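Visit report: home build, Ibarra

The Stavirum Workshop Society arranged its second members' visit of the year to a two-armed tidying machine built at home by one of its own members. The visit took place in June 2021, with numbers limited to five on account of the size of the room. Members who could not attend have asked for a written account, which follows.

The machine is known to its builder as Kiltico. It has been put together over two winters in the family's living room at Ibarra, and its single task is to clear waste paper from a table and put it in a bucket. Visitors were asked to leave their shoes in the hall and to keep to the wall side of the room while the arms were powered.

The visit began with the view from the small camera fitted near the gripper, as most questions sent in beforehand had concerned the fingers.

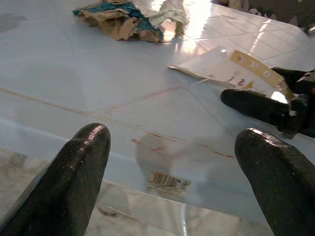

View from the gripper camera, with the second gripper at the right apparently holding paper.

The fingers are black, with rounded tips. The builder explained that earlier ones had been narrower and tended to push a flat sheet along the table without lifting it. The present pair was fitted in May. Glare from the doorway remains a difficulty on a pale, glossy surface, and members with experience of lighting were invited to comment. A blind was suggested - the builder would prefer to solve it in the software.

The second part of the visit concerned the bucket. It is an ordinary purple household one, placed on whatever low furniture is to hand, and the arms must reach over its rim without knocking it.
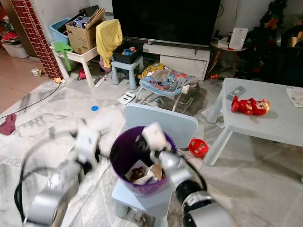 Speed was discussed at some length. The arms are at present limited to 70 per cent of their full rate, and the builder does not intend to raise this while the room is in family use. The society's safety notes recommend a stop switch within reach of every person present, and the secretary will send a copy to Ibarra.

Cable routing was the other main subject. The cables run outside the arms in open loops, which makes them easy to replace but leaves them liable to catch. Two members recommended the spiral wrap sold by Cindo.

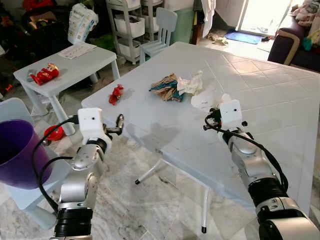

Crumpled paper was said to be a good deal easier than flat paper, as it gives the fingers something to close upon. Small wrappers are harder, and thin tissue is treated as a separate problem. The builder keeps a written log of each session and allowed members to read it over tea. Several remarked that the entries on failed attempts were the most useful part.

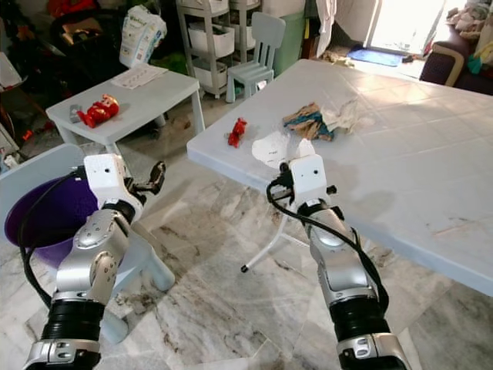
Questions were then taken on cost and on working space. The builder gave no total, but stated that the arms had been by far the largest expense and that the table had come from the house. The whole arrangement must be put away when the room is wanted, and setting it out again takes 20 minutes, most of it spent checking the position of the table.

The society records its thanks to the household for its hospitality. Members wishing to borrow the notes on finger design should apply to the secretary in writing. A further visit to Ibarra may be arranged once the work on tissue has advanced.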